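2nd August
Posted by Luana Rocha

Blue ink again. Mixed 200 g of the Tornness base with the new pigment, 10 min on the slow paddle. Still streaky at the edges of the screen. Odair thinks the mesh is clogged — washed it twice, no change. Pulled 2 strips on the Shetty paper, taped up by the window.

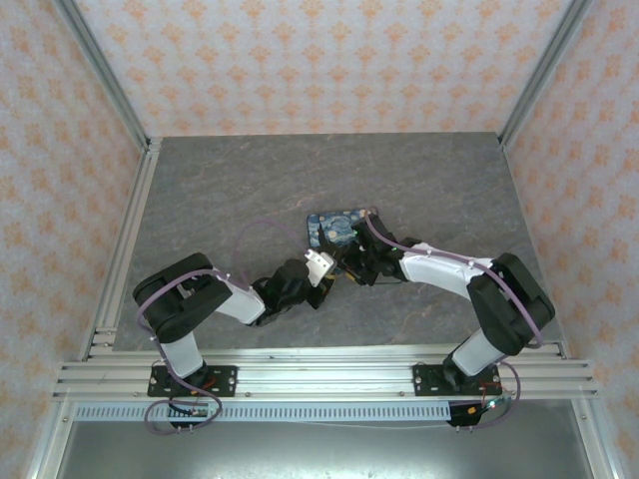

Mixing order next, pigment in last. Angeliki wants the dark blue closer to black but I'd keep them apart. Look at the little Starry Night piece on the gray stone-look top: dark blue, light blue and black all in the swirls, yellow as well, and that's the spread I'm after for the Brorka cards. Ask Emerson for the old recipie. Strips stay up till the end of the week, dont move them.

Recent entries
Yellow drying too slow
Squeegee angles, second try
Ulell paper order

Contact | Back to top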